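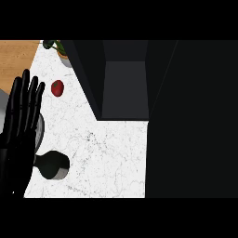
Figure 1. Rendered view of a marble countertop, with a black robotic hand at the left.

Comparing two used tripods for slow shutter work
Lihua Fang and Stela Căpraru
Photography practical, second project report, November

Introduction

Our project looked at whether a cheap used tripod is good enough for long exposures, or whether a student should save up for a heavier one. We both take pictures of rivers and streets at night, and both of us had lost shots to blur. We wanted to know how much of that came from the tripod and how much from us.

Equipment

We used two tripods. The Zinberg is a light travel model with twist locks and a thin centre column. It goes up to 165 cm with the column raised. The Dalton is older and heavier, with lever locks and a pan head that has lost one of its rubber grips. Both were borrowed from the department store cupboard. The same camera and a short telephoto lens were used on each, with stabilisation switched off.

Method

We worked on the footbridge at Ornow and on the path underneath it. At each place we took 16 exposures per tripod, each of six seconds. Half were taken with the centre column down and half with it fully up. The shutter was set off with the self-timer on a delay of 2 seconds. We focused once by hand on a lit street sign and then left the ring alone.

Afterwards we looked at the files at full size on the same monitor and sorted them into sharp, slightly soft and blurred. Lihua sorted them first and Stela did it again without seeing her results. Where we disagreed we took the worse mark.

Results

On the path, with the column down, there was very little between the two tripods. With the column up, the Zinberg gave mostly soft pictures and the Dalton gave a few.

The bridge was different. It shakes when people walk over it, and neither tripod could deal with that. The Dalton's pictures were no better than the Zinberg's here, and we had expected them to be.

We also found that the self-timer delay was too short for the Zinberg. The camera was still moving slightly when the shutter opened. We repeated a few frames with a longer delay and they were sharper, but we did not do enough of them to put in the table.

Problems

The wind picked up during the second evening, so the bridge results for the Dalton were taken in worse conditions. Mr Hao, our tutor, suggested hanging a bag from the column. We tried this once, but the bag swung and we took it off again.

Next steps

We would like to repeat the bridge test early in the morning when there are fewer walkers, use a cable release, and take all the Dalton and Zinberg frames on the same evening.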